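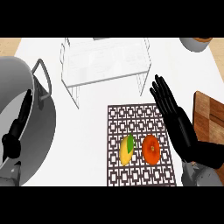

Hi all,

April report for the Drimley browser work, covering everything since the last check-in. I know the grant form has headings for this, and I did start filling them in, but I kept writing "see above" in half the boxes, so you're getting a letter instead. The boxes are filled in too, with shorter answers, if you need them for your records.

Quick version: the session restore rewrite is in and on by default in the nightly builds, the extension panel is late, memory use is down, and I'd like to move some money from one line to another. The longer version follows.

Session restore

Most of my time went here and I'm really happy with it. If you used Drimley last fall you'll remember what happened when it closed badly with a lot of tabs open. It would come back, think about it for a while, and then give you either every tab at once (fans screaming) or a window with one blank page in it. The old code wrote the whole session into a single file every few seconds, so a crash at the wrong moment left you with half a file, and half a file was treated as no file at all.

The new code keeps a small journal next to the main session file. Each tab change gets appended to the journal, and every so often the journal gets folded in. When you start up after a crash, Drimley reads the last good session file and plays the journal forward until it hits something it doesn't understand, and stops there. You might lose the last click or two. You won't lose the window.

Tabs also come back asleep now. The title and icon show up right away and the page loads when you click on it. I have a torture profile with 940 tabs in it, which I built by opening every link on a bunch of old mailing list archives, and it used to be a coffee break. The window is now usable in 4 seconds on my old laptop. I'll admit I closed and reopened it more times than testing strictly called for. It's just so nice to watch!

Two things still bug me. Pinned tabs wake up on start even if you told them not to, which I've tracked down to the order we read preferences in, and the fix is sitting in my branch. Private windows are supposed to be left out of the journal completely, and they are, but the closed-window counter still ticks up when you close one. It doesn't leak an address or a title. I still don't like it and want it gone before the beta.

The extension panel

Okay, this is the late one. The plan said a working panel by the end of March and what I have is a panel that works for extensions that behave themselves. It lists them, turns them on and off, shows what permissions they asked for, and lets you yank a permission without removing the extension. That last bit was the whole point and it does work.

What doesn't work is the case where an extension asks for a permission again right after you've taken it away. A few of them do this in a loop. The first version of the panel happily showed a prompt each time, and with one popular tab manager I got a stack of prompts I couldn't click through fast enough. I've put in a rule that one refusal counts for the rest of the session, but some extensions then sit there retrying in the background and eat processor time. So I need a proper backoff, and for that I have to touch the messaging layer, which is old and scary and has almost no tests.

I spent a week and a half writing tests for it before changing anything. That's the slip, pretty much. I could have skipped it and hit the date, and I'd have spent May chasing whatever I broke. There are 285 tests in there now where there used to be a handful, and they found a bug on the second day: messages over a certain size were silently dropped on Linux when the receiving page was in a background tab. That explains at least three reports I'd closed as "can't reproduce." I reopened them and apologized.

My new guess for the panel is the middle of June. I'd rather give you that date than an earlier one I'd have to write to you about again.

Memory

Smaller item, good news. Drimley was keeping decoded copies of images for tabs you hadn't looked at in hours. There was code to throw them away, and it had been switched off during the last big layout change and never switched back on (by me, I checked the log). Turning it on again was one line. Making it not flicker when you came back to a tab was the rest of the week.

I also moved the spell check dictionaries so they load the first time you type into a text box. If you never type, you never pay for them. On a fresh start with a blank page that's a noticeable drop on every platform, and it's biggest on the 32-bit Linux build, where people feel it the most.

I haven't put a percentage in the form because I get a different one on each machine and I don't trust any of them yet. I'll have a proper comparison next time, same pages and same machines, before and after.

Kuvau sync

You asked in your last note where this stands. Kuvau's new server protocol has settled down enough that I could start on our side of it. Bookmarks sync in both directions. Folders keep their order, which was a headache last year and isn't one now. History syncs one way, up to the server, and open tabs don't sync at all yet.

Passwords are not started and I'd like to keep it that way for this grant period. I think the storage needs an outside look before we send anything over a wire, and that's a separate piece of work with its own budget. I said this in the proposal but I'm repeating it because a couple of people on the forum have taken "sync is coming" to mean all of it at once. I've posted a note there to clear it up.

The Ghaffari theme engine

Quick background in case it's been a while: Ghaffari is the library that draws our toolbars and menus, and we'd been stuck on an old release because the newer ones dropped a thing we used for the tab strip. I finally wrote our own version of that thing. It's small, and the tab strip now looks right at odd zoom levels, where it used to grow a gap between the last tab and the new tab button.

The upgrade broke a bunch of user themes, unfortunately. I knew it would break some and I guessed low. Of the ten most downloaded themes on our page, 4 needed changes, and the rest were fine or close enough. I've written up what theme authors need to change and it's a short page, mainly renamed colors and one setting that moved. I'm also leaving the old theme reader in for one more release with a warning in the console, so people have some time.

Dark menus on Windows still have a light border. I've tried everything I can think of. It's on the list.

Builds and testing

The Juviveo build service has been solid since we moved over in February. A full set of builds for all platforms used to take me an evening of babysitting, and now I push and go make dinner. Mac signing is the one step still done by hand, on my own machine, and I'm a little nervous about that being the only place it can happen. I've written down the steps in the project notes, at least, so it isn't only in my head.

Nightly feedback has been great this spring. People have gotten really good at attaching logs, and I think the new "copy details" button in the crash dialog deserves most of the credit. It cost me an afternoon. I should have done it two years ago.

One complaint that keeps coming up is the find bar. I moved it from the bottom of the window to the top, and people do not like it! I thought it would be a welcome change. It's going back to the bottom by default, with a preference for the other two or three of us who prefer it on top.

Money

We're under on hosting and over on hardware. Hosting is lower than planned thanks to the move to Juviveo. Hardware is over because the test Mac died (it was old when I bought it) and I replaced it with a used one. It still adds up to less than the total for the two lines together, so what I'm asking is whether I can shift the leftover hosting money across to cover it. The receipts are in the shared folder. If it needs a formal amendment, send me the form and I'll get it back to you the same day.

Everything else is on plan. I haven't touched the translation money yet because there's no point translating the extension panel until the text in it stops changing. Expect that line to sit still until June and then go pretty fast.

What's next

For the coming stretch, in the order I intend to do them: the pinned tab fix and the private window counter, then the backoff work for extensions, then the rest of the panel. After that, history sync coming back down from Kuvau. Open tabs if there's time, and I doubt there will be.

I'd like to cut the beta once the panel is done. I don't want to ship it half finished behind a preference, since everyone turns those on anyway and then I get the bug reports regardless.

Two questions for you. Is the hosting to hardware move okay? And do you want the memory comparison as its own document or folded into the next one of these? Either works for me. Mornings before 10 are the best time to catch me on a call if you'd prefer to talk it through.

Thanks again for the support, it's made this a much less frantic year than the last one.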